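Hultier Hand-Held Gripper: Finger Pad and Linkage Service Kit

Part no. 321
Suits: all Hultier hand-held grippers with two linkage arms and round finger pads
Usually in stock at Flemport

Oh, we're fond of this little kit. It holds all the bits that wear on a Hultier hand-held, in one tin, and with a clear bench you can have a tired gripper closing squarely again in 30 minutes. If your pads have gone shiny or one arm has started to lag behind the other, start here before you send the whole unit back to us!

What's in the tin

Finger pads, black, one pair
Linkage screws, large, for the body end
Linkage screws, small, for the outer end
Thin washers (a few spare, they do roll off benches)
Hex key
Small tube of Groroson grease
Printed card with the steps below

Fitting

Switch off and take the battery out. Open the arms by hand as far as they'll go and wipe the body down, paying attention to the grooves, where flour and grit love to collect.

Undo the small outer screws first and lift the old pads away. Keep left and right apart if you mean to reuse them. Then slacken the large screws at the body, one side at a time, so the other arm holds the linkage in place for you. A smear of grease on each pivot is plenty. If it squeezes out when you close the jaws you've used too much, and it will find its way on to the pads.

Put the new pads on with the screws only finger tight, close the jaws gently on the edge of a ruler, and nip everything up while they're closed. Halldóra Bjarnason in our workshop came up with the ruler trick in January and it has saved us a lot of fiddling with shims. The pads settle flat against each other and stay there.

Checking your work

Open and close it 9 times with nothing in the jaws and feel for any catch. After that, try it on real things. We like a kitchen worktop for this, with upright pots, glasses and long thin handles all close together, and a gripper with one slack arm soon shows itself when you come in square to something round.
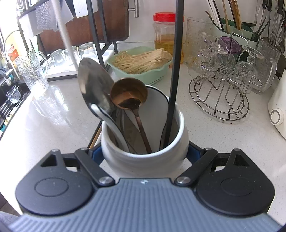
Start with something you don't mind dropping and go up to the heavier and more slippery pieces. If the item turns as the jaws close, one pad is touching early: slacken that side, do the ruler step again and have another go. A slight squeak in the first few closes is normal with fresh pads.

Looking after it

Wipe the pads with a damp cloth after each session. Please keep solvents away from them, as they harden the surface. Check the big screws every 299 closes if you keep a count, or whenever you charge up if you don't.

Goes well with

Breathnach bench stand (holds the body steady while you work on both arms)
Groroson grease, large tube

Stuck on a stubborn screw? Ask for Nuala Duggan on the parts desk. She has a drawer of odd sizes going back to the first Hultiers and loves a challenge.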